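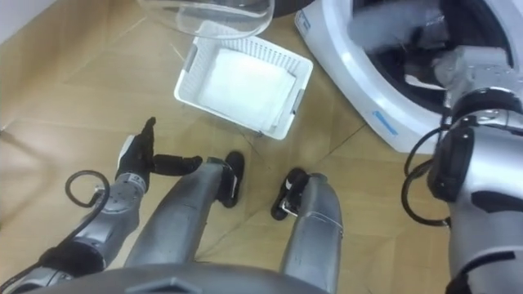
Liette Gill answers the door with flour up to her elbows and a pencil stuck through her hair, and she has forgotten that I was coming. She doesn't pretend otherwise. "Oh, you're the interview," she says, and waves me down the hall with one white hand. "Come in, come in, mind the sacks." There are four sacks, and they take up most of the hall.

I had driven over to Talmont to talk to her about bread, and more exactly about the old sourdough bread of the Hudport valley, which she has spent the better part of her working life writing down. Her collection of recipes and kitchen notes, gathered from people all over the valley, now stands at 1,321 entries, every one of them copied out by hand onto index cards before it ever goes near a typewriter or a computer. She keeps the cards in shoe boxes under the stairs.

"I began with my neighbors," she tells me, once the kettle is on and she has moved a cat and a stack of newspapers off the good chair. "I'd moved here in February, which is a dreadful month to move anywhere, and I didn't know a soul. The woman next door brought me a loaf. It was flat as a plate on one side and burned on the bottom and it tasted better than anything I'd ever put in my mouth. So naturally I went over and asked her how she made it, and she said, 'Well, you just make it.' That was the whole recipe! I've been trying to get the rest of it out of people ever since."

The neighbor was Rukhsana Farooqui, who still lives next door and who comes in by the back gate halfway through our talk with a dish of stewed apricots, sits down at the table as if she'd been asked, and corrects Liette on several points. The loaf was not burned, she says. It was well baked.

"It was black," says Liette.

"It was dark," says Rukhsana. "You people take everything out too early."

The two of them go on like this for some time and I'm happy to let them. What comes out of it, in bits and pieces, is that Rukhsana had her starter from an aunt, who had it from the mill at Khokhar in the days when the mill still gave away a cupful to any family that bought its flour. Plenty of the starters in the valley go back to that mill one way or another. Liette has a large sheet of paper pinned up in the pantry where she has tried to draw it all out like a family tree, and she takes me in to see it, squeezing past the shelves. Some of the lines stop dead. Somebody went away for the summer, or somebody's son-in-law cleaned out the refrigerator.

"That one makes me want to cry," she says, putting her finger on the end of a line. "They'd kept it going through two house moves and a flood. He thought it was old pancake batter."

I ask whether it matters, really, where a starter comes from, and I mention that I've read the flour and the kitchen soon take over and the thing becomes local wherever it lands. She nods the whole way through my question. "I've read that too, and I expect it's right. I'm no scientist. If you took some of Rukhsana's home with you today, give it a month or two and it might be a different creature altogether. But you'd still remember who gave it to you, wouldn't you? You'd think of her when you fed it. That's the part I write on the card."

The cards are wonderful things. She lets me go through one of the shoe boxes while she shapes her dough, and I could have stayed there until supper. There's a rye loaf from Yasir Kiani, who ran the bakery in Hudport until he retired, with a note in the margin saying he would only give the quantities for 50 loaves and that she'd have to do the division herself. (She did it in pencil, and then did it again, and the two answers don't agree.) There's a sweet bread with cardamom that is only ever made for new babies. One card says just "ask her again when her sister isn't there."

Tariq Ghumman, who is setting the type for the book, has begged her more than once to stop adding to it. The book is called The Valley Loaf and it will be put out by Arkine, a small press that mostly does walking guides. I spoke to him by telephone the day before my visit. "She rings me up at breakfast," he told me. "She says, 'Tariq, have you got room for one more?' and I say no, and she reads it to me anyway, all the way through, and then of course I want it in. We've agreed on 2004-05-08 as the last day. After that I'm not picking up the phone."

Liette laughs when I repeat this. "He'll pick up," she says.

By now the dough is in its baskets with a cloth over the top, and she sits down properly for the first time since I arrived. I ask what she'd say to somebody who has never made a loaf like this and is a bit frightened of it. She takes a while over it and pours us all more tea first.

"I'd say feed your starter when you feed yourself, and you won't forget it. Use a bowl you like. Don't buy anything. People write to me wanting to know what kind of thermometer they need, and I've never owned one, I just put the bowl where the cat likes to sleep. And don't go throwing out the bad ones. Slice them thin and toast them, or soak them for a pudding. I had a whole winter of bad ones when I started and we ate every crumb."

"You gave some to me," says Rukhsana.

"And you ate them."

"I gave them to the hens."

It was getting on for late afternoon when I finally put my notebook away. Liette had one loaf left over from the morning's baking, and she wrapped it in a tea towel for me and told me I could bring the towel back whenever I was passing. Rukhsana went home by the back gate and came back again with a jam jar of starter, the lid resting loose on top, and instructions to keep it upright in the car and give it two spoonfuls of flour when I got in. I drove the whole way with it wedged between my coat and my bag on the passenger seat, taking the corners like somebody's grandmother.

The jar is on my kitchen counter now. I've fed it every day so far, and Liette has already called to ask me for my mother's soda bread.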